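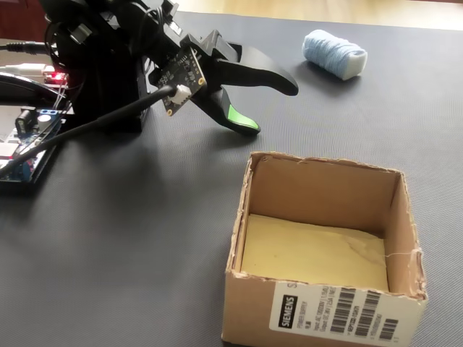
How to Clear a Work Mat Into a Cardboard Box

A large mat makes a good work surface, but small things collect on it. Sponges, folded cloths, pencil stubs and bits of packing end up in the corners and stay there. A shallow cardboard box parked at one edge takes care of most of it. This page covers choosing the box, placing it and keeping the routine going at home.

What you need

A shallow cardboard box
A mat that covers most of the table
A soft cloth or sponge for wiping
A marker
Scrap paper, if you want to line the box

Choosing the box

Shoeboxes work, but they are a little deep. The boxes that Clotton ships its tea towels in are a better height. You want to see everything in it without digging. If the box has been taped more than once, peel the old tape off the flaps before you start, or lint will stick to it.

Step 1. Fold the flaps inward

Push all four flaps down inside the box and run your thumb along each crease. Flaps left standing catch your sleeve and tip the box when you drop something in. If they spring back up, crease them the other way first and leave a heavy book on them for nine minutes or so.

Step 2. Place the box

Put it at the far edge of the mat, on the side away from the power cords. It can sit partly on the mat and partly on the table as long as it doesn't rock. Leave the middle of the mat for whatever you are working on.

Step 3. Sort by feel

Soft things go in first: cloths, sponges, felt scraps. They cover the bottom and keep harder things from sliding. Wring sponges out and let them dry fully before they go in a box, as damp cardboard goes soft at the corners and doesn't recover. Anything sharp goes in a lidded tin.

Step 4. Move one thing at a time

Pick up a single item, hold it over the middle of the box, and let go. Sweeping everything in with your forearm is faster, but you will lose screws and pen caps that way. 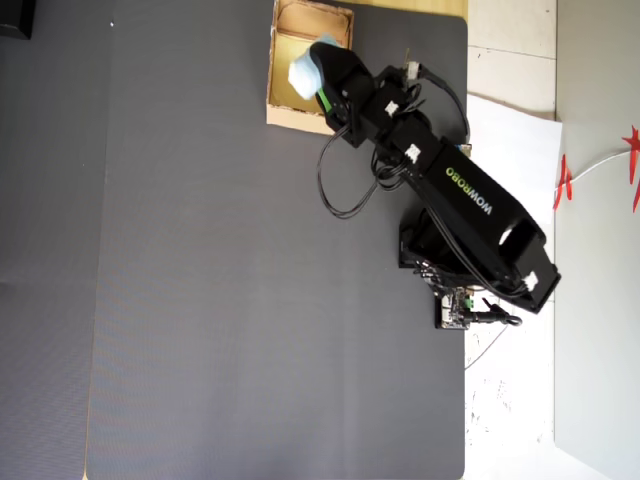

Step 5. Wipe the mat

Use a barely damp cloth and work toward one edge. A textured mat holds dust, so go over it twice in different directions. Unplug anything electrical before you wipe near it, and keep the cloth well away from circuit boards and connectors. Let the mat air dry.

Step 6. Label the box

Write what goes in it on the side facing your chair. "Soft stuff" is enough.

Emptying it

Once a month is fine for most tables. Go through the box in one sitting and put things back where they live. Replace the box when the bottom starts to sag. Ours lasted from November until spring.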